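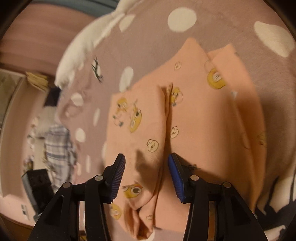

Figure 1. Folded peach-colored fabric, one of the household textiles discussed in Section 3.

3. Household textiles and the habit of keeping

3.1 Setting and participants

The interviews for this part of the study were made in Pistitz, a former mill town where most of the older apartments have very little storage. We visited 30 households, and in 12 of them we came back for a second, longer conversation. The first visits were in September, when many families exchange the summer bedding for the winter one, so the textiles were already out of the cupboards and people were ready to talk about them. The interviews were conducted by Dima Sayegh and Fares Salameh, and the coding of the transcripts was done by Ziad Bitar together with the first author.

Every participant was asked to tell the history of a textile object which is kept at home but is used rarely or never. We did not define "rarely". In the pilot phase we tried to give a limit of 6 months, but participants found it strange, and one woman told us that a tablecloth for weddings is in use even when it stays in the drawer for years. After this remark we left the limit out of the protocol.

3.2 Reasons for keeping

The reason named most often was the possibility of later need. Participants spoke of guests who may come, of children who may move back, and of a cold winter. Salameh (field notes) calls this "keeping for the other person", as the imagined user was almost never the speaker. Desmet has proposed in an earlier discussion of our material that such keeping is a kind of hospitality which has not yet taken place. We find this reading helpful, but it does not cover all the cases. Several participants kept bedding which they would not offer to a guest, for they considered it too worn.

A second group of reasons concerned the origin of the object. Textiles which came from a mother or an aunt were kept longer than those bought by the participant, also when their condition was poor. It is interesting that the price played a small role. One participant kept a cheap pillowcase from her first rented room, and gave away a linen set which had cost her a good part of one month's salary – she remembered the exact price, but said that it "did not belong to any story".

The third group is more difficult to describe. Some participants could not give a reason, and when they were asked again they began to handle the cloth, to smooth it or to fold it anew. The transcripts contain long pauses in these places. We coded them as "no verbal reason" and we do not want to interpret them further, although Sayegh, who was present, considers that the touching was in itself an answer. Patterned bedding appeared often in this group, in particular bedding from the years when the children were small.
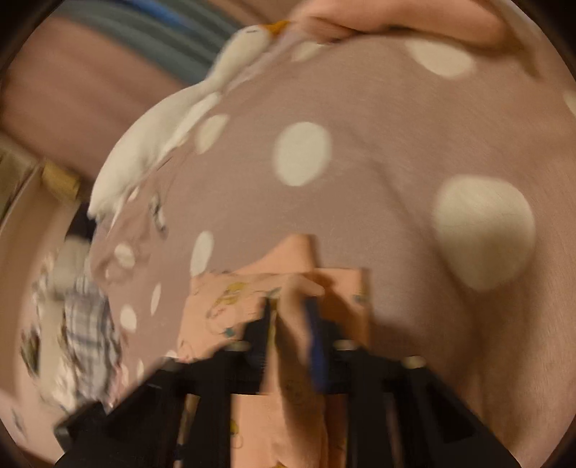 3.3 Disposal and its delay

Only a few participants had thrown away a textile directly. The usual path goes through several stations: from the bed to the cupboard, from the cupboard to the cellar, and from there to a relative, to the collection point in Jevgate, or to the box of cleaning rags. Each station can last for years. Kassab has described the same sequence for kitchen goods, but in his material the stations are shorter and the cellar is often missing.

The cleaning rag deserves a separate remark. To cut a sheet into rags was described by older participants as a correct and even respectful ending, while the younger ones saw it more as a loss. In the second interviews we asked who in the household makes the cut. It was in most cases the same person who had done the washing of the object before, and other members of the family were not always informed. Two participants told about quarrels that started this way.

3.4 Limits of the material

The transcripts together make a little more than 400 pages, but they are not equal in depth. The households which agreed to a second conversation were mostly those who already enjoyed the first one, and they had more to tell about family history. We have also no interviews with people who had moved within the last year. A move forces decisions that the residents of Pistitz could postpone, and it is possible that the sequence of stations looks quite different there. The comparison with recently moved households is taken up again in Section 5.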